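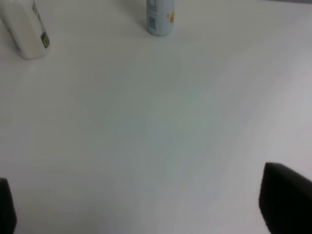 Brondier : la grande collecte des contenants fait le plein !

Quelle belle surprise à Brondier ! L'atelier de tri Mostura, ouvert en octobre dans l'ancienne halle aux grains, a déjà reçu 3 273 contenants vides ou entamés -- canettes, flacons, bidons, petites boîtes en plastique -- apportés par les habitants du bourg et des hameaux voisins. Pour une première, c'est formidable, et l'équipe a dû pousser les étagères pour tout faire entrer.

Le principe est simple : chacun vient avec ses sacs, vide le tout sur une grande table blanche, et l'on regarde ensemble ce qui part au recyclage, ce qui peut resservir et ce qui demande une filière à part. On y apprend plein de choses (que faire d'un bouchon, d'une pompe, d'une étiquette qui ne veut pas se décoller ?) et l'on repart souvent avec un bocal propre sous le bras.

Au total, 161 foyers ont participé, dont plus de 21 venus de Caltholm, de l'autre côté du plateau. L'école Gallegos a pris le relais avec ses propres bacs, décorés par les élèves, et les couleurs sont superbes !

L'atelier reste ouvert jusqu'à la fin novembre, de 14 h à 18 h, entrée par la cour. Les aérosols et les pots de peinture ne sont pas acceptés et doivent toujours être déposés à la déchetterie. Pensez à rincer les canettes avant de venir -- un peu d'eau froide suffit.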